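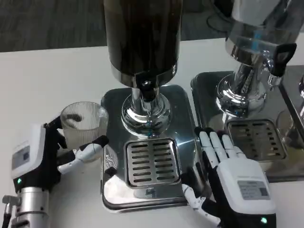

Drink dispensers on the white table, ribbed glass at the left.

ovar_tap wrote (17/02/2018):
Setting up a self-serve drinks table with column dispensers, steel base plates and slotted drip grates. Two issues. The flow slows toward the end of a fill, and the grates hold a film of syrup underneath. Does anyone pull the grates during service?

Kotian227 wrote:
Slow flow near the end is head pressure. As the level drops, so does the pressure at the tap. Refill at one third and the fill time stays usable. Leave the grates in during service. Lift them at closing and soak for 15 minutes in warm water with dish soap.

gratewright wrote:
Disagree on the grates. At Isudcombe we served 100 guests at a June lunch and the trays were full before the halfway point. We swap to a clean grate mid-service and wipe the tray under it.

Kotian227 wrote:
Then your taps drip. Check the seat washer before adding labor. A sound tap leaves very little in the tray.

gratewright wrote:
Washers were new. Guests let go of the handle late and the glass overflows. No washer fixes that.
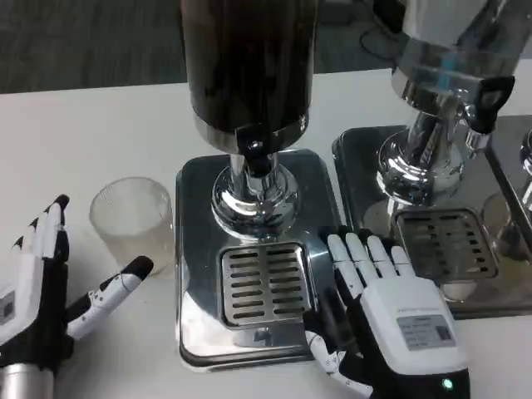

plainpour wrote:
Can I use a scouring pad on the polished base?

Kotian227 wrote:
Use a soft cloth and mild soap, then dry it right away. A scouring pad leaves fine scratches on a mirror finish, and they don't buff out by hand.

ovar_tap wrote:
Ordered 2 spare grates and a set of washers. Will try the one-third refill first. Still not sold on the mid-service swap.

Contact | Copyright Astano Catering Forum | Back to top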